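How to Set Up a Small Farm Stand at the End of Your Driveway

By Deirdre Mac Mathúna
June 20, 2018

I have run a roadside stand in Tatelham for nine seasons. It began as a card table with a cash tin on it and is now a proper three-level display with a roof. These are the steps I would follow if I were starting over, in the order I would do them. Most of it can be done over two weekends.

Before you build anything

Call the town or county office and ask three questions. Do you need a permit to sell produce you grew yourself? How far back from the road must the stand sit? Are you allowed a sign, and how large? In Tatelham the answers were no, ten feet, and yes up to six square feet. Yours will be different. Write down the name of the person you spoke to and keep it with your paperwork.

Ask your insurance agent too. My homeowner's policy covered the stand only after I added a small rider, and I would not have known that from reading the policy.

If you plan to sell eggs, jam, baked goods or anything cut or cooked, that is usually a separate set of rules. Start with whole, uncut fruit and vegetables. You can add the rest in your second year.

Choosing the spot

Drivers need time to see you, decide, slow down and pull in. On a straight road with a 40 mph limit that means they should be able to see the stand or its sign from a few hundred feet off. A spot just past a curve is bad no matter how pretty it is.

Look for the following:

Firm, level ground that drains after rain
Room for two cars to stop fully off the pavement
Shade from noon on, or a place where you can put up a roof
A clear view from the house, if you will not be sitting at the stand

Park your own car there and pull out again a few times, at different hours. If you don't like doing it, your customers won't either.

I moved mine in the third year, from the east side of the driveway to the west. The east side got full sun until supper and the lettuce was finished by two o'clock.

Building the display

A flat table works, but a stepped display shows more in less road frontage. People see the back row as well as the front, and nobody has to lean over the tomatoes to reach the beans.

You need a frame with two or three levels, each one set back from and higher than the one in front. I use 2x4s for the legs and 1x3s for the ledges that the crates sit on. My lowest ledge is 20 inches off the ground and the top one is 46. Any higher and shorter customers can't see into the crates.

Tilt the crates toward the customer. Fifteen degrees is plenty. Screw a strip of wood along the front of each ledge as a stop, so that a full crate can't slide off when somebody bumps it. Test this with a full crate before opening day, not an empty one.

Use slatted crates if you can get them. Air moves through them, dirt falls out the bottom, and you can hose them off at the end of the week. I buy mine secondhand from Moriarty, the feed and hardware place on the county road, where they come in bundles of ten. Sand the edges. Don't paint the insides.

Anchor the whole thing. I drive a length of rebar beside each back leg and fasten the leg to it with two pipe straps. The stand weighs 90 pounds empty and a thunderstorm still walked it four feet across the grass one August.

Arranging the produce

Put large, bright items up high. They are what people see from the car. Small things sold by the handful or the pound go lower, where customers can reach in and pick through them.

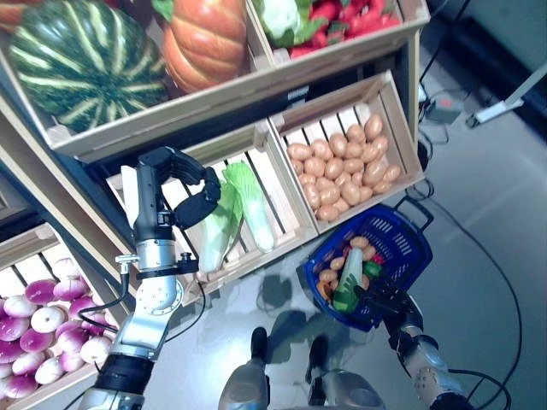
Watermelon and pumpkin on the upper tier, potatoes in a slatted crate below.

A few more rules I stick to:

Keep strong colors next to pale ones. Red peppers beside cauliflower look better than red peppers beside tomatoes.

Fill crates all the way, or use smaller crates. A half-empty crate of good beans looks like the leftovers. If you are short, lay a folded burlap sack in the bottom to raise the level.

Don't stack soft fruit. Peaches, plums and ripe tomatoes go in one layer, stem end down.

Keep potatoes and onions apart, and keep both out of direct sun. Potatoes turn green in light, and a green potato should not be sold. I hang a cloth over the potato crate during slow hours.

Put the heaviest melons where the frame is strongest, directly over a leg. The middle of a long ledge will sag by September.

Keeping greens fresh

Leafy crops are the hardest thing to sell outdoors. Cut them early, before the sun is on them, and get them into cold water right away. A clean utility sink or a stock tank is fine if you use drinking-quality water. Leave them five minutes, shake them out, and let them drain in the shade.

Set out only what you expect to sell in two hours. The rest stays in a cooler or a refrigerator. I keep an old one running in the garage at 38 degrees, with the heads standing loosely in plastic bags, bags open at the top. 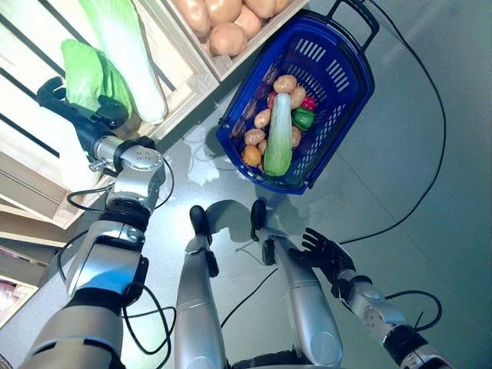

When you restock, bring the older heads to the front and put the new ones behind. Pull off any outer leaf that has gone limp. Trim the cut end if it has browned, a thin slice with a clean knife before it goes out. A light misting every hour helps on dry days. On humid days skip it, as the leaves will start to rot where they touch.

Cabbages are more forgiving. Kept shaded, a firm one will sit out all day and be good for sale the next morning. If you are nervous about greens, grow cabbages your first year and leave the lettuce until you know how much traffic you get.

Pricing and signs

Visit two or three other stands and a grocery store, and write down what they charge. Price between them. Round to the nearest quarter, or better, the nearest dollar. Customers at an unattended stand don't have change and you don't want to supply it.

Sell by the piece, the bunch or the basket where you can. If you sell by weight, your state will almost certainly want a scale that has been approved for trade and inspected. A kitchen scale won't do. I gave up on weighing in my second year and now sell potatoes by the quart basket.

Every item needs its own price card. Use a thick marker and letters an inch high or more. Put the name of the variety on it if it is something people ask for. I sell a squash that my seed supplier, Trikerholm, lists as Wumum, and the name alone starts more conversations than anything else on the stand. It bakes well and keeps until the new year — I put that on the card too.

The road sign should have no more than four words. Mine says FRESH VEGETABLES OPEN TODAY. Take it in when you close. People who stop at an empty stand don't stop a second time.

Taking money

For an honor system, use a steel lockbox bolted through the frame, with a slot too narrow for fingers. Empty it at least twice a day. Put a sign on it with the total for common combinations, and a pad of paper and a pencil on a string so people can add up.

I have had very little trouble. Last season the stand took in $2,761 and by my tally I was short $81, part of which was surely people adding wrong.

Keep a notebook. Each evening write down what you put out, what came back, what was in the box, and the weather. It takes five minutes. By the end of the season it will tell you what to plant more of, and you will need it at tax time.

Daily routine

Morning: pick, cool, wipe down the ledges, fill crates, set out price cards, put up the road sign.

Midday: restock greens, pull anything bruised, empty the lockbox.

Evening: take in the sign, bring in everything perishable, empty the lockbox, sweep, write up the notebook.

Once a week, take all the crates off and wash them with mild dish soap and a stiff brush. Rinse and let them dry in the sun. Check the screws on the front stops while the crates are off, and look under the lowest ledge for wasps. I find a nest there most years, usually in July.

At the end of the season, bring the frame under cover if you have the space. Mine comes apart into three pieces with a socket wrench and goes along the back wall of the garage. Label the pieces with a pencil before you take it apart — left, right and center are not as obvious in April.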